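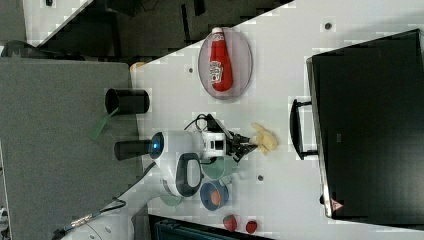 FELCOMBE — The robot arm at the Mulcahy building has now been shown how to tidy a table 700 times, and its teachers would like a few more before they trust it with a lunch.

The arm is the main character in Zultileo, a project that began in June with a simple enough plan. A person steers the arm through a small chore, the computer records every twitch along with what the cameras see, and then somebody messes up the table and they do it again. Each run is called an episode, a grand word for moving a strawberry. Pile up enough episodes and the learning software is supposed to work out the rest on its own.

The target for the first batch was 715. Of the episodes recorded so far, 33 have been thrown out, mostly for what the log sheet calls "operator hesitation." Anyone who has stood in front of an open dishwasher will sympathize.

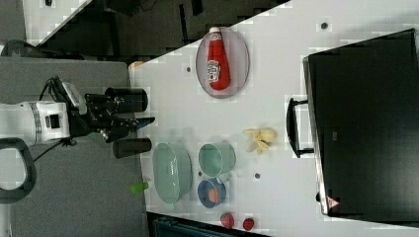
Setting the table takes longer than the robot's part of the job. The team changes the layout between batches so the software can't simply memorize where everything lives, and there is a written guide to being untidy, now in its eighth version. Ketchup is allowed on a plate, lying down. A cup may be on its side. A banana peel can go in the middle of everything, its strips flopped open, where it gets more attention from highly trained people than a banana peel has any right to expect.

Steering shifts run two hours, with a break in the middle. New operators tend to rush, which teaches the arm to rush, and the software has no way of knowing that a bad habit is a bad habit. The guide's advice on this point is one line long: "Move as if your grandmother were watching."
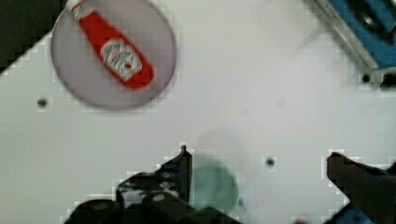 Felcombe Robot Learning Group — Paditthorpe Campus

Training on the first batch starts once the last episodes are checked and labeled. The group plans a public afternoon after that, with the arm working alone and the operators told to keep their hands in their pockets. A second batch, with drawers, is already on the schedule. The guide to untidy drawers is being drafted and is said to be long.

Last updated: Nov 7, 2022

This site uses cookies to remember your settings. By continuing to browse, you agree to our use of cookies.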